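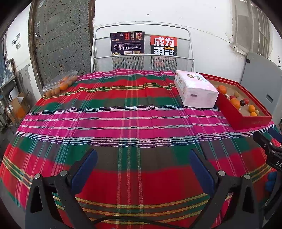 Colour run on a woven cloth - can it be saved?

Posted in Home & Laundry > Stains and dyes
1 January 2023

Got a cotton checked tablecloth off a market stall in Birnside in August. Used it twice, fine. Then gravy over Christmas so it went in the machine at 40 with some tea towels (I know). Came out with a pink haze over all the pale stripes, and two of the tea towels are pink as well, though I'm less bothered about those.

The thin white lines in the check are the worst. Yellow ones have gone a sort of peach. The red itself looks the same as before, so no idea how much dye is still in there waiting to come out.

Not been in the tumble dryer, it's sat damp in a bucket. Label just says "wash separately" and nothing else, no temperature, no fibre. Stallholder said all cotton but he said that about everything.

Things I've thought of:
- colour run remover from the supermarket, but will it take the red out too?
- vinegar and salt, my mum swears by it
- just washing it again and again til it stops

It's 7 feet long so it won't fit in the sink, only the bath. Would like it back in use before my sister comes. Any ideas welcome, quick ones best as it's starting to smell a bit.

clulo_lane

4 replies hidden by moderator (off topic)

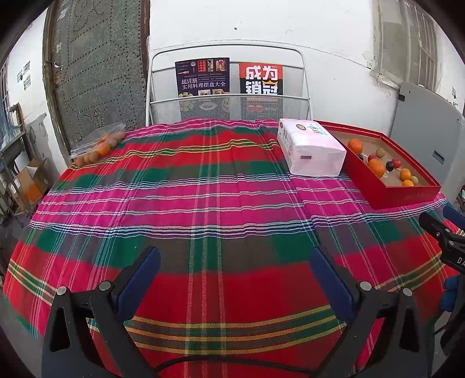
Ognjen Popescu
Forum helper, Laundry and Textiles

Right, first thing - don't dry it. Dont iron it either. While it's damp you've got a fair chance, once it's been heated the stray dye is a lot harder to shift.

Second, get it out of the bucket. Sitting bunched up in its own dye water is how you get blotches on top of the haze. Rinse in the bath, cold, keep it moving, change the water when it goes pink. Keep going till it's nearly clear. Might take a while with a deep red.

Then a long soak. Full bath, as hot as you think the cloth can stand (if it really is cotton, hot tap is fine), and a good dose of plain colour detergent. Not biological with bleach in, not whites powder. You want loads of water so the loose dye floats off and stays off. Push it under, no corners poking out. Leave overnight. In the morning drain it and rinse cold before you lift it out, otherwise you're dragging it through the scum.

If the water's dark in the morning do it again. I had a red bedspread from a shop in Kelmendi that took four goes, last one barely tinted.

Colour run remover - read the box. There are two sorts. One's for whites only and will strip your reds and greens to a sad beige. The other says safe for coloureds, and even then try it on a hem first. Wet cotton bud, bit of the mixture, ten minutes, look at it. I'd only go there after the soak has failed.

Vinegar and salt: sorry to your mum. Does next to nothing for modern dyes. Won't hurt the cloth but you'll have a bath that smells like a chip shop.

After that always on its own, cold, short wash, out of the drum the second it finishes. Dry it flat or over two lines so wet red isn't folded against wet white. Most of the trouble I see on here is from things left sitting in the machine.

The gravy will probably come out in the soak too. If not, washing up liquid rubbed in from the back.

Edit: should have said, if the dye has run along the threads in the weave itself you may never get the white lines fully white. Faint pink is a decent result.

noruvia_knits

Agree with the above mostly. Would add colour catcher sheets, use more than the box says. I put three in with anything red and they come out like bacon.

Also are you sure the yellow was yellow to start with? Mine had a peachy line in it from new and I spent a whole weekend trying to wash it out. Check the fold inside the hem, it keeps the original colour there.

Birnside Bev

just use it as is?? put plates on it. if it's a busy check your sister wont notice

clulo_lane

Thanks all. In the bath now, second lot of water, first was like Ribena. Checked inside the hem and the yellow was definitley yellow, so that one's on me. Will try the catcher sheets next wash. Tea towels have gone in as well seeing as they're pink anyway.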